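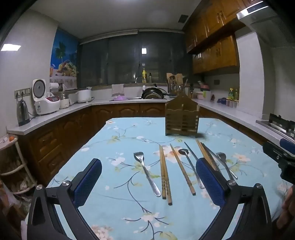
The lot, on the blossom cloth. Caddy's the little house at the back.

Mixed chopsticks and cutlery: one caddy or two?

natkratochvil
Hello everyone, long-time reader and very occasional poster. I've been having a big tidy of the kitchen this July (too cold and wet to do anything in the garden) and I've got as far as the eating things, which I pulled out and laid along the table so I could have a proper think about them. We've ended up with a real mixture over the years. There are ordinary steel forks, a spoon with a long thin handle that I'm very fond of, wooden chopsticks with carved grips, some lighter wooden ones, and a metal chopstick as well. Up to now everything has gone in the wooden caddy with the peaked roof and it drives me a bit batty, as the chopsticks slide down among the forks and you're forever fishing about for a matching pair with dinner going cold.

So, do I keep the one caddy and sort it better, or put the chopsticks somewhere of their own? I don't want to lose much more bench, the kettle lives on it already.
Natália

pegbasket
Oh I love that tablecloth! And the caddy is a darling, please don't retire it. We had the same trouble at our place and I put the chopsticks in a tall jar, tips up, right beside the caddy. Takes up no more room than a mug. My mum always said tips up so they dry properly and I've never had a mouldy one, touch wood.

Trorholm_Ted
Going to disagree with Peg there, sorry love. Tips up means every hand in the house goes over the end that goes in your mouth. Lay them flat in the drawer. I bought a Deveo drawer tray, 475 mm long, and it takes the longest cooking chopsticks I own with a bit to spare. Measure your drawer first though, I had to send the first one back.

pegbasket
You pick them up by the middle, Ted! I've been doing it for years and we're all still standing.

quincejelly
I'm with Ted on the drawer but for a different reason, I just can't bear things standing about on the bench. Having said that, wood put away damp in a drawer goes a nasty grey colour, so leave them out on a tea towel overnight first. Natália, what about that single wooden one lying on its own, on the slant? Has it got a mate?

natkratochvil
Ha, I was hoping you'd all be too polite to ask. I've been through both drawers and behind the toaster and no luck so far. I can't quite bring myself to throw it out. The carved ones were a present from my sister-in-law and I'd be much sadder to lose one of those, so perhaps they ought to be kept apart from the everyday ones anyway.

macleod_shed
Keep the odd one for testing cakes or staking a seedling, I've got a tomato tied to one as we speak. For the pairs, my wife puts a little hair elastic round each one after washing up. Costs nothing. She got a packet of 100 and we've used maybe 6.

Trorholm_Ted
Elastics perish and go sticky. Use a strip of cotton.

natkratochvil
Thank you all, I've had a lovely time reading these over my cuppa. I think the forks and spoon will stay in the caddy, and I'll try the carved chopsticks flat in the top drawer, once I've cleared out the birthday candles and whatever else is in there. Peg, I do have an empty Nurance jar under the sink, so the everyday ones can go in that for a fortnight and we'll see how we get on. Ted, I promise to pick them up by the middle.

pegbasket
Good on you! Give the jar a go with hot water first, the glue from those labels is a beast. A dab of cooking oil shifts it.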